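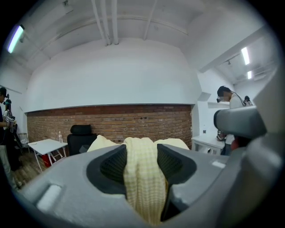
Checked cloth, brick wall end of the room

Nostedlow Cloth Mornings
Frequently Asked Questions
Last updated 7/28/18

We fold, mend, trade, and talk about household cloth: dish towels, tablecloths, napkins, throws, the big old sheets you can't bring yourself to cut up. Most of the questions below come in by email, and a few get asked at the door every single time. If yours is missing, write to us and it will probably end up on this page!

Do I need to bring anything?

Bring a cloth or two that you use at home. It can be stained, frayed, faded, whatever. We love a cloth that has been through things. If you come with nothing at all, borrow from the Szalai basket, which is the mixed bundle we were given in January and have been working through ever since (there are some gorgeous stripes near the bottom).

Do things need to be washed first?

Yes please. Washed and fully dry. Ironed is up to you, and for the folding table we'd much prefer you didn't, because half the fun is finding out how flat you can get a cloth with your hands.

I have never been able to fold anything neatly. Will I be lost?

You'll be in great company. Start with a check! We say this to everyone. A checked cloth has its own ruler printed or woven right into it, so you can follow a line from one edge to the other and see straight away where you've drifted. Plain cream cotton is much harder, and round tablecloths are a whole separate adventure.

The basic fold we teach goes like this. Lay the cloth flat and smooth from the middle out to the corners. Bring the long edges together and match corners before you match anything else. Smooth again. Fold in half the short way, then in thirds. If it's a thick cloth, stop at halves. Turn it so the folded edge faces you and put it on the stack.

The step people skip is the second smoothing. Do it and your stack will stand up straight.

My corners don't meet. What am I doing wrong?

Probably nothing. Lots of cloths aren't square, especially after years of hot washes. Check by holding it up by two corners and looking at how the bottom hangs. If one side dips, give the cloth a gentle diagonal pull while it's damp, short corner to short corner, and let it dry flat. It may take a couple of washes. Some never come back, and for those we just match the two corners that will be on the outside and let the inside be a mess.

Is it bad to leave a cloth over the back of a chair?

We get this one so often! No, it's fine, and a soft cotton cloth slung over a chair is one of the nicest sights in any room. The creases you get from it are loose and rounded, and they shake out far more easily than a sharp fold that's been under a pile for months. The things to watch are sunlight (one side fades), rough chair edges that snag, and leaving it damp in a heap.

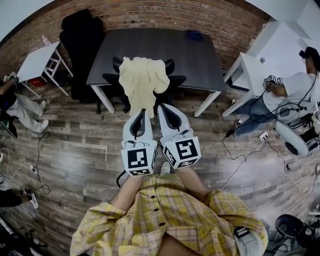

Lenka Vaněk wrote in to disagree with us a little: I'd never leave a damp one on a chair, even spread out. The part touching the backrest takes forever and starts to smell. Put it over a rail or a door, then move it to the chair when it's dry.

Fair point, and we've changed our advice for anything thicker than a dish towel. Dry it somewhere with air on both sides first.

What is the Oker fold?

Our favorite! It's the rolled one, named for the town where Drahomíra Paulík learned it from her aunt. You fold the cloth lengthwise in thirds, turn in a cuff at one end, roll from the other end, and then flip the cuff back over the roll so it holds itself shut. Wonderful for napkins and for anything that lives in a drawer that gets rummaged through. It does not work with slippery fabric. We've tried, many times, with great optimism.

How do I get a yellow check bright again?

Pale yellows are tricky, and a lot of what people bring us as "cream" started out as something sunnier. Try this order:

Soak in cool water with a spoonful of washing soda for an hour.
Rinse well, then wash warm with a plain soap. We use Clemard flakes, but any simple one does the job.
Dry in shade.

Skip bleach altogether on yellow and white checks. It can take the yellow before it takes the stain, and then you have a white cloth with a brown ring on it. If the whole thing has dulled evenly, leave it alone and enjoy it. That soft buttery color is hard to get on purpose.

How many cloths does a person need?

Ha. We did count once, at Harish Mathur's suggestion, and the group's record was 107 in one household. The owner has asked to stay unnamed. At the other end, one of our members runs a kitchen very happily on 13 and washes midweek. If you can't close the drawer, bring the extras to the swap.

How does the swap work?

Put what you're giving away on the swap table, folded any way you like. Take what you fancy. There's no one-for-one rule. Please don't leave anything with a zipper, anything fitted (sheets with elastic go on a separate pile), or anything you'd be embarrassed to hand to a friend. Whatever is left at the end gets cut down for cleaning rags.

Where should I set up when I arrive?

Any free table. The folding ones are light, so move them together if you want company. If you're working with a big tablecloth, pair up with someone and use the open floor, since two people and four corners beat one person and a table edge every time. Bags and boxes go under the tables so the walkways stay clear, and drinks with the lid on, please!

Is the room warm enough? Is the light good?

The light is good for a basement-colored sort of day: long fluorescent tubes, white ceiling, white walls above the brick. It's lovely for finding stains and thin patches. It is less lovely for matching thread. If you're mending, take your cloth and your spools over to a doorway or bring a little lamp of your own. As for warmth, wear a layer with sleeves you can roll up.
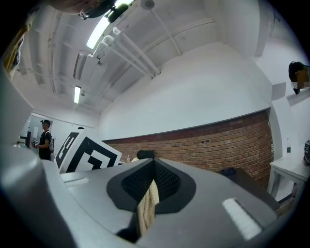 Ctibor Dvořáček adds that white thread is the worst of all under tubes, and that he now buys his thread only after holding it against the cloth outdoors. He also suggests going one shade darker than you think, as a darker stitch sinks into the weave and a lighter one jumps out at you.

We've tested the darker-thread tip on a beige check and it's so good. You really have to hunt for the mend.

My cloth has a thin patch but no hole yet. Should I do something now?

Yes, now is the perfect time. Run a few rows of small stitches across the patch, following the lines of the weave, then a few rows the other way. Keep them loose. On a check you can follow the colors, changing thread as you cross from one to the next if you have the patience, and the result is beautiful. If you don't, one color is fine and will outlast all of us.

Can I bring my kids?

Please do. Kids are brilliant at the Oker fold, and they take the matching of corners very seriously. Keep an eye on them near the mending table, where the needles are.

How long does a session last?

Two hours, with 15 minutes at the end for shaking out, stacking, and putting the chairs back. Come late or leave early if you need to.

Do you take donations of old linens?

We do, but email before you bring more than one bag. Bohumila Procházka sorts everything by weight and weave before it goes in the basket and likes to know what's on its way. Lace, embroidery, and anything with a monogram are very welcome. Curtains, no. We had a curtain year and we're still recovering.

I washed a throw and it went stiff. Help?

Too much soap, most likely. Wash again with none at all, add half a cup of white vinegar to the rinse, and give it a really hard shake before you hang it. Shake it again halfway through drying. If it's still like cardboard, bring it in and we'll all have a go at it!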